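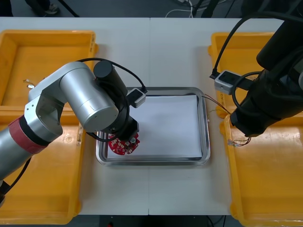

3. Material und Vorgehen

3.1 Woher die Wörter kommen

Angefangen hat das Ganze, ich gebe es gern zu, mit einem Streit über einen Regenmantel. Ich hatte ihn in einer Verlustmeldung als »gelb« bezeichnet, die Dame am Schalter des Fundbüros in Dultby suchte eine Weile unter Gelb, fand nichts und zog ihn schließlich unter »orange« aus dem Regal. Wir haben uns dann noch eine ganze Weile freundlich darüber unterhalten, wer von uns beiden recht hat (ich natürlich!), und auf dem Heimweg habe ich mir die erste Notiz zu dieser Arbeit gemacht. Im Grunde frage ich seitdem dasselbe: Wie benennen Leute eine Farbe, wenn sie etwas wiederhaben wollen, und wie benennen andere Leute dieselbe Farbe, wenn sie den Gegenstand bloß ins Regal räumen?

Die Grundlage bilden die Karteikarten und Meldebögen zweier Fundbüros, Dultby und Wollness. Beide Orte führen ihre Listen getrennt, und beide haben mir die Einsicht ohne großes Hin und Her erlaubt. Zusammengekommen sind über 1000 Einträge, in denen mindestens ein Farbwort steht. Personennamen und Telefonnummern habe ich schon beim Abtippen weggelassen, ebenso alles, was auf Ausweisen und Schlüsselanhängern stand.

Die beiden Bestände sind leider sehr verschieden. In Dultby wird seit jeher in ganzen Sätzen geschrieben (»Schirm, dunkelblau, fast schon schwarz, mit Holzgriff«), in Wollness herrscht ein Formular mit einem winzigen Kästchen für die Farbe. Da passt »bl.« hinein und sonst nicht viel. Ob »bl.« nun blau oder blass heißt, war bei einem Schal aus der Wintersammlung beim besten Willen nicht zu klären, und ich habe ihn am Ende aussortiert. Ein bisschen leid tut es mir immer noch um ihn.

3.2 Die Kategorien

Für die erste Sortierung habe ich die klassische Liste der 11 Grundfarbwörter genommen, also Schwarz, Weiß, Rot, Grün, Gelb, Blau, Braun, Lila, Rosa, Orange und Grau. Die ist bequem, weil man sie kaum jemandem erklären muss. Sie ist aber auch ein ziemlich enges Hemd. Was macht man mit »senffarben«? Mit »beige«, das bei Mänteln und Handtaschen andauernd auftaucht und in der Liste schlicht fehlt? Und dann »türkis«, über das man sich mit jedem Menschen zerstreiten kann, mit dem man lange genug verheiratet ist.

Ich habe mich nach einigem Probieren für eine doppelte Buchführung entschieden. Jeder Eintrag bekommt einmal das Grundfarbwort, dem er am nächsten steht, und behält daneben seinen Originalwortlaut, mit allen Abkürzungen, Schreibfehlern und Ausrufezeichen. Das kostet Zeit, rettet aber solche Schätze wie »postgelb, aber müde«. Zusammensetzungen mit »hell« und »dunkel« zähle ich zum Grundwort, Wörter mit der Endung »-lich« führe ich gesondert, denn wer »gelblich« schreibt, will sich offensichtlich noch eine Hintertür offen halten. 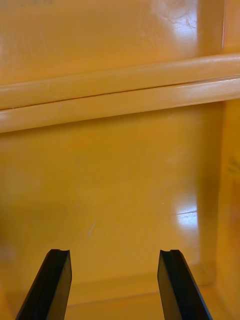 Die meiste Mühe haben mir die Übergänge zwischen Gelb und Orange gemacht, und zwar viel mehr als die zwischen Blau und Grün, die in der Literatur so gern verhandelt werden. Mein Verdacht ist, dass das am Deutschen liegt. »Orange« ist bei uns ein recht junges Wort, es sträubt sich gegen die Beugung (»ein oranger Beutel«? »ein orangener Beutel«? »ein orangefarbener Beutel«?), und wer einen Meldebogen im Stehen ausfüllt, weicht einer solchen Falle gern aus und schreibt »gelb«. Ein paar der Befragten haben mir das später auch so erzählt, eine hat beim Erzählen sehr gelacht.

Dazu kommt das Material. Stoff nimmt Licht anders auf als Kunststoff oder Lack, und auf einer glänzenden Fläche kann dieselbe Farbe an einer Stelle fast weiß wirken und ein Stück weiter ins Orange kippen. Im Fundbüro sieht der Mensch am Schalter den Gegenstand unter der Deckenlampe, während die Verliererin ihn aus dem Gedächtnis beschreibt, womöglich in der Sonne am See. Ich habe deshalb für jeden Eintrag, bei dem das möglich war, auch die Oberfläche notiert, allerdings nur ganz grob als matt oder glänzend. Feiner wollte ich es gern machen, die Karteikarten haben mich aber nicht gelassen.

3.3 Die Befragung

Im Juli kam der zweite Teil dazu. Insgesamt 49 Personen haben sich bereit erklärt, eine Reihe von Farbkarten zu benennen, und zwar in zwei Durchgängen. Im ersten lagen die Karten vor ihnen auf dem Tisch, und sie durften sagen, was sie wollten. Im zweiten sollten sie dieselben Karten aus dem Gedächtnis beschreiben, nach einer Pause mit Kaffee und einem Pflaumenkuchen, der vermutlich mehr für die Teilnahmebereitschaft getan hat als mein Anschreiben. Die Karten stammen aus dem Satz Thaweesak, den ich wegen seiner feinen Abstufung im warmen Bereich mag. Die Tische standen am Fenster, und wir haben immer am Vormittag angefangen, damit das Licht einigermaßen vergleichbar blieb.

Jaxon MacLeod hat die Hälfte der Gespräche übernommen. Er ist mit Englisch aufgewachsen und wollte anfangs ständig nachfragen, was denn genau mit »ocker« gemeint sei, was wir uns dann abgewöhnt haben. Nachfragen verändert die Antworten! Sobald man bei einer Farbe die Augenbraue hebt, rudern die Leute zurück und sagen »na gut, dann eben braun«. Wir haben uns also auf einen einzigen Satz geeinigt (»Wie würden Sie das am Schalter beschreiben?«) und danach den Mund gehalten, was mir, wie alle bestätigen werden, die mich kennen, schwerer gefallen ist als ihm.

Abbildung 1. Gelbe Fläche mit heller Glanzstelle und feinen Kratzern. 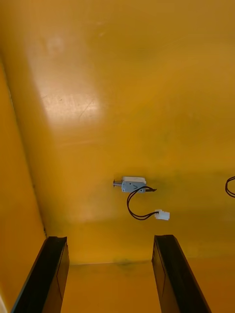

Transkribiert haben wir alles selbst, mit dem Programm Lendon für die Zeitmarken und sonst von Hand. Zögern, Räuspern und Selbstkorrekturen sind mit drin, und gerade die Selbstkorrekturen fand ich beim zweiten Hören am spannendsten. Jemand sagt »gelb, nein, warten Sie, so ein Eidotter«, und schon hat man eine Farbe, einen Zweifel und ein Frühstück in einem Atemzug. Solche Vergleiche mit Dingen (Eidotter, Senf, Briefkasten, Honig) habe ich als eigene Klasse angelegt und in Abschnitt 4 getrennt ausgewertet.

3.4 Was das Material nicht hergibt

Ein paar Einschränkungen gehören gleich hierher, bevor sie mir jemand um die Ohren haut. Über Alter und Herkunft der Menschen hinter den Karteikarten weiß ich nichts, das steht dort nirgends. Was verloren geht, ist außerdem keine bunte Mischung der Welt, es sind vor allem Schirme, Handschuhe und Mützen, und damit sehr viel Schwarz und sehr viel Dunkelblau. Die warmen Töne kommen überwiegend von Kindersachen. Wer auf dieser Grundlage ausrechnen wollte, wie oft man im Deutschen überhaupt »orange« sagt, käme auf Unsinn.

Unsicher bin ich auch bei den Einträgen, in denen das Farbwort nachträglich durchgestrichen und ersetzt wurde. Manchmal ist die Handschrift dieselbe, manchmal deutlich eine andere. Ich habe beide Wörter aufgenommen und das spätere als Schalterwort gezählt, bin damit aber nicht recht glücklich. Die betreffenden Karten sind im Anhang mit einem Sternchen versehen.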